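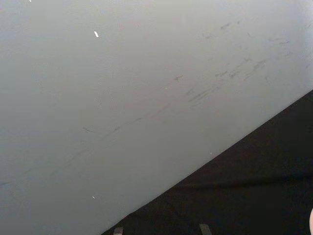
Spring Game Notes from Ravside

The Ravside football team wrapped up spring practice with its annual scrimmage, and the offense won 40-11 under a scoring system that head coach Chin-lung Tang explained twice and still had to look up. Sacks count. So do third-down stops, except when they don't.

Man-lok Fu took most of the snaps at quarterback and threw only to people on his own team, a step forward from last April. Wing-sze Cheung, the new kicking coach, has her specialists working from the left hash until further notice.
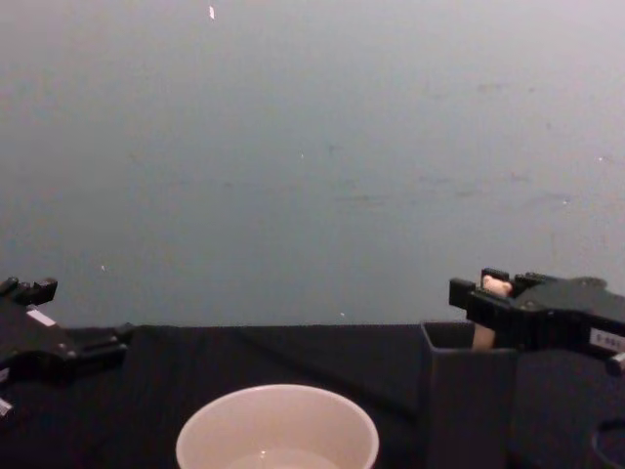
Who starts at quarterback in the fall?

Fu, unless Yao-tsung Chow's shoulder heals by camp. Tang says the job is open, as coaches have said since the invention of jobs.

The opener is at Telholm, a seven-hour bus ride to a stadium with 11 parking spots near the gate. Season tickets are $40, same as last year, and the seats are the same too. Renew at the Erkanar Street window before noon on game week. 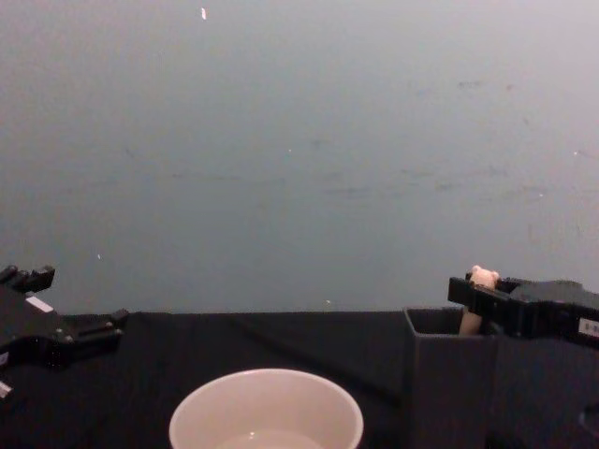

White bowl on a dark cloth.

Notes by Tzu-hsuan Lau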